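Prerkon Opens Its Doors in Humcombe, and the Robots Keep Working

Prerkon held its open day on Wednesday in the old bus depot in Humcombe, where the company moved its workshop last year. The doors opened at ten in the morning, and before eleven the line of visitors went past the bicycle racks and up to the street. The organizers had prepared 200 paper badges. They were all gone before lunch, and after this people came in without one.

The company makes software for robot arms that pick and sort small goods. Most people in the town know the name from the sign on the roof, but few had been inside. For many families it was the first time to stand close to a robot that does real work, and the children in front had their hands on the yellow rail almost the whole time.

Two arms at work

Two arms were shown in the main hall. The first one, called Reko, is the older machine and it has been in the workshop from the beginning. It took small parcels from a bin and placed them on a belt, and it did this all day with a short pause at one o'clock, when the staff had their meal. The second arm came from the partner firm Kawaguchi and arrived in Humcombe in September. It is smaller, and it is used for things that are soft or have no regular shape, such as bags of rice, sponges and rolled socks.

The two machines do not work in the same way. Reko follows a plan that an engineer has written, and the parcels must be of a known size. The Kawaguchi arm learns from many recorded attempts. An operator moves it by hand controls, the computer saves what the cameras and the joints report, and later the arm tries to do the same by itself. According to the staff, one new task needs 1000 recorded attempts before it is good enough to show to a customer. This number surprised many visitors. One father asked if the attempts could be done faster by night, and the answer was that a person still has to sit at the controls.

Questions from the rail

The guided tours lasted half an hour each and started from the coffee table. The guides answered in simple words and they were patient also when the same question came for the third time. Most people wanted to know about jobs. The company said that it employs more persons now than before the move, and that the operators who record the attempts are trained in the house, without need of a technical diploma. Some visitors were not fully convinced by this, and the discussion went on for a good while next to the belt.

Other questions were more practical. What happens if the power goes out? The arm locks its joints and stays where it is. Can it hurt somebody? It stops when a gate in the rail is opened, and the guide opened the gate to show it. How much does one cost? Here the guide only smiled and said that it depends on the order.

Some of the smaller children were more interested in the stop button than in the arm. They were allowed to press it, one after the other, and the operator started the machine again each time. This made the demonstration slower than planned – but it was perhaps the most popular part of the afternoon.

What the wrist camera sees

In the side room there was a screen with the pictures from the small camera on the wrist of the arm. Many visitors expected a sharp view like from a telephone. At very short distance there is often not much to recognize, and the guides spent some time on this point. The picture can be gray nearly everywhere, with soft darker and lighter areas and a few weak spots of pink, and a person can not say from it what is in front of the lens. The software has to deal with such pictures too, together with the position of the joints and the other cameras in the room.

A teacher who came with a group from the local school asked if pictures like these are thrown away. They are kept, the guide said, with the rest of the recording, so that each attempt is complete from start to finish.

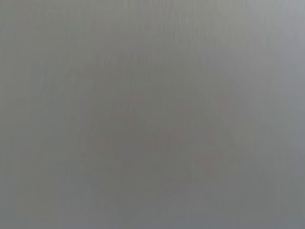 More visits planned

Prerkon wants to repeat the open day next spring, with more space for the children and a second coffee table. School classes can visit before that time, but only in groups, and they must write to the office 2 weeks in advance. The entrance stays free. Children under 6 can come to the main hall only with a parent, and strollers have to be left at the front door.

There is also a plan for an evening visit for people who work during the day. The company did not give a date yet, but it will put a notice on the door of the depot and in the town library. Visitors who left their address at the coffee table will get a message.

Parking at the depot is limited, and on Wednesday several cars were standing on the grass on the other side of the street. For the next time the organizers ask people from the town to come on foot or by bus. The stop is in front of the gate.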